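Filed under: Grant Updates / Robot Learning

Montes cable handling project: progress report to the Dinwood fund, December
Prepared by Zübeyde Polat

We now have 414 usable demonstrations of cable handling, and I'm really pleased with how they look! Each one is an operator guiding the arm through a grasp, recorded from the wrist and from above the table, with the finger positions logged alongside. Most of the early ones are single cables on bare wood.

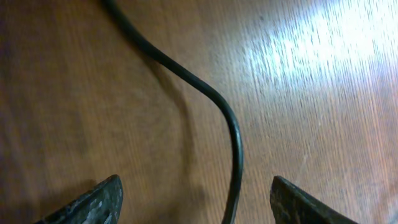 Why not generate these in simulation? We tried it in Rema for the first month, and the simulated cables bent too neatly, so the policy trained on them closed its fingers in the wrong spot on real ones.

Harder tables

Once the plain grasps were going well we moved on to clutter: loops that overlap, spare plugs, and hardware with its own wiring (the pair of white legs has been great for this, with black cables draped all over the place). 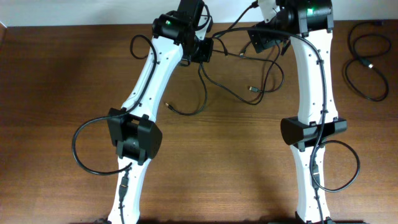 Connectors

This is the part I'm most excited about. The operator has to pick out one plug when two are lying close together, and approach it without dragging the rest of the cable along. We threw out 31 attempts where the logs and video didn't line up; that bug is fixed. 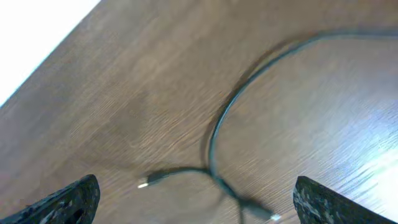 Next period

Training on the full set starts in January on the Jirnby machine. We'd like to add 6 new cable types, thicker ones especially, and bring in four more operators so the model sees different habits. The budget is on track and no changes are requested.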